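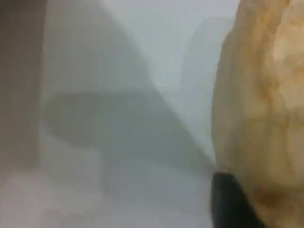 March 13, 2019
Posted by Rin Oshima

I have a bag problem. Grímur Lykkegaard, who has to share a hall cupboard with me, would like it known that he said so first. There was a carrier bag stuffed with other carrier bags, the freebie canvas ones that go grey after one wash, and a rucksack I haven't worn since I had a different job. When the cupboard door stopped shutting in February I finally gave in and spent an evening on it.

Most of it went. The canvas ones are cut up for dusters now, and the rucksack has gone to my nephew, who is delighted with it (the zip sticks, he'll find out). What stayed was the jute, and I've been surprised at how fond I am of it. I like the smell, for a start - a bit like a garden shed, a bit like string. Grímur says it smells of potatoes. He isn't wrong.

The trouble with jute is that it gets shoved down the side of things and comes out with creases you could lose a pound coin in. I've tried ironing it and I wouldn't bother. What works for me is laying it flat on the table, smoothing it out from the middle with my hands, and then putting a couple of heavy cookbooks on it overnight. Handles up on top of the bag, so they don't leave a lump underneath. 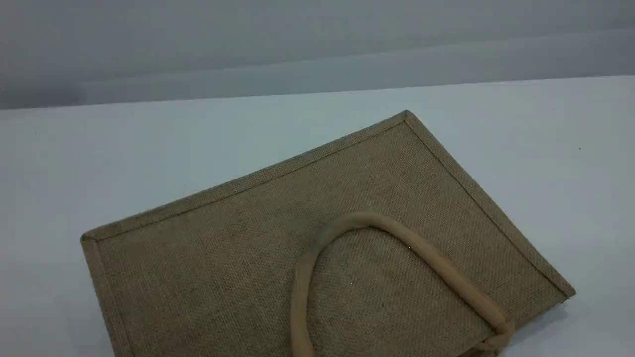
Jute tote laid flat, with the handle on top.

I do love a padded handle. My old one from the market at Zarkby had thin flat straps, and by the time I'd carried two bottles of squash and a sack of onions up the hill to Brullari I had red stripes across my palm. A nice fat rope one is so much kinder! The binding round the edge is worth a look when you're buying too, as that's where mine always go first. The Zarkby one frayed at a corner and then just kept going.

As for washing - don't put them in the machine. I did it once, at 30, with a pillowcase, and I was picking brown fluff off that pillowcase for weeks. A damp cloth and a tiny bit of soap, then over the back of a chair until it's properly dry.

They live in a neat pile on the cupboard shelf now, and the door shuts. I still need to find somewhere for the picnic blanket, which is currently on the stairs.

Contact | © Rin Oshima | Back to top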